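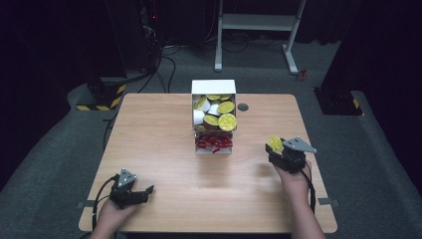 Wer einem Roboter das Packen beibringen will, muss ihm erst einmal zeigen, wie Menschen das machen, und genau daran sitzt die Arbeitsgruppe im Projekt Drornano in Utden seit dem Mai mit viel Geduld. Die Vorführungen entstehen ganz ohne Roboterarm: In jeder Hand liegt ein schwarzer Handgreifer mit Kabel, und damit werden zum Beispiel gelbe Scheiben gegriffen, während der offene weiße Karton hinten auf dem Tisch steht. Fast 2000 solcher Durchgänge sind inzwischen aufgezeichnet – eine schöne Zahl, wie wir in der Redaktion finden!

Mit 1000 davon hat die Gruppe nun ihr Lernverfahren namens Gumede trainiert und anschließend an einem zweiarmigen Roboter erprobt. Von 100 Versuchen gelangen 56, und das bei Anordnungen, die im Training gar nicht vorkamen. Die übrigen Aufnahmen sollen bis zum Herbst dazukommen, die Greifer liefert weiterhin die Firma Breker.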